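3. Data and Setting

3.1 Study area and incident records

The analysis covers retail theft reported in four adjoining commercial districts, referred to here by the coded names Rurnard, Trelness, Lachance and Grastine. The codes replace the real district names under the terms of the data agreement. Each district contains at least one enclosed shopping center and a street-facing retail strip. Incident records were taken from patrol reports, and store records were supplied under the same agreement. The final extract was received on 12/05/2026.
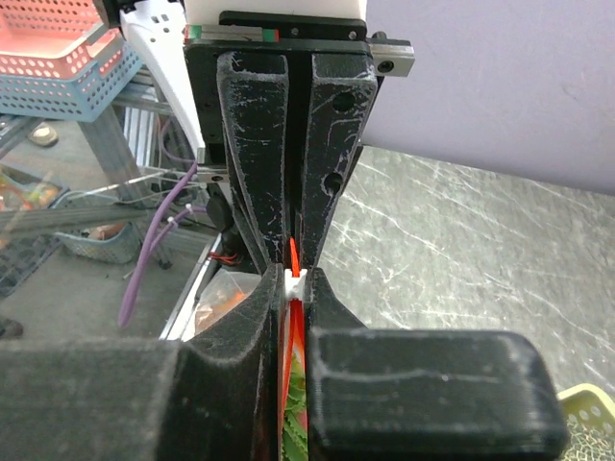
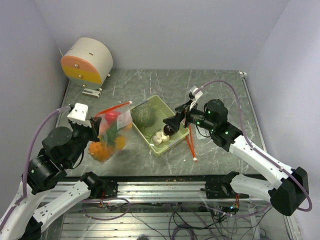 Figure 2. Upper: gripper fingers holding a thin orange-red strip. Lower: tabletop enclosure with two robot arms.

The raw extract held 3000 incident reports. Reports were removed if the location could not be matched to a store address, if the time of the incident was missing, or if the report was a duplicate of an earlier one filed by a different officer. After these steps, 2280 incidents remained. All counts, rates and model estimates in Sections 4 and 5 refer to this reduced set.

Duplicate reports were the hardest category to handle. A robbery during business hours often produces one report from the responding officer and a second from the detective who takes over the case. The two may differ in the stated time, the number of suspects and the value of the goods. Pairs were flagged when the addresses matched and the stated times fell within the same shift. Each flagged pair was then read in full by two coders. Where the coders disagreed, the pair was kept as two separate incidents, so the remaining set may still contain a small number of double entries. This choice works against the near-repeat hypothesis in none of the districts and may slightly favor it in Lachance, where two agencies share patrol duty. Section 5.3 repeats the main test with all flagged pairs merged.

3.2 Variables

The outcome of interest is whether a store experiences a second theft within 14 days of a first. This window follows the store reporting cycle used in all four districts. A shorter window would have split many cases across reporting periods, and a longer one would have overlapped with seasonal changes in store hours.

Store type was coded into 5 groups: jewelry and watches, electronics, clothing, pharmacy, and other. Stores selling goods in more than one group were assigned by floor space. Department stores with a staffed jewelry counter were coded as clothing unless the report stated that the theft took place at the counter, in which case the incident, but not the store, was moved to the jewelry group. As a result, a single store can contribute incidents to two groups.

Force was coded as a yes/no variable. It was marked present when the report described a weapon shown, a threat made to staff, or physical contact. Breaking a display case was not treated as force against a person and was recorded in a separate field. Earlier versions of the codebook combined the two, and records coded under those versions were read again and recoded before analysis.

Number of suspects was taken from the patrol report in preference to the store report. Store reports tended to give a range, which could not be entered in the model without further assumptions. Lookouts and drivers were counted only when the patrol report named them as part of the group.

Value of stolen goods was not used. Stores differ in whether they report retail price, cost or insured value, and the basis was rarely stated. Jewelry stores were the least consistent in this respect. Values entered on the day of the incident were also often revised after an inventory check, and the extract kept only the most recent figure.

3.3 Security measures

Information on security measures came from a form completed by store managers in February. The form asked about guards, locked display cases, door control (for example, a buzzer entry), and cameras covering the sales floor. Managers were asked to report measures in place at the time of the form and the month in which each was first used. Measures added after an incident were coded as absent for that incident and present for later ones.

Stores that did not return the form were kept in the sample with a separate missing code. Nonresponse was more common among small stores in Grastine than elsewhere, and estimates for that district should be read with this in mind. The form did not ask whether a guard was armed, nor whether locked cases were kept locked during the full business day.

3.4 Limits of the data

Three limits apply to the results that follow. Thefts that were never reported to police do not appear in the extract, and there is no reason to think that reporting is equal across store types. Chain stores in particular may report small thefts to a regional office only. Second, arrest status was recorded at the date of extract, so recent cases had less time to be cleared. Third, the address match places each incident at a store entrance. Incidents that began inside and continued into a parking area are therefore assigned to the store alone.

The coding was carried out under the direction of Gordon MacDonald, who also kept the change log for the codebook. Agreement between coders is reported for each variable in Appendix B.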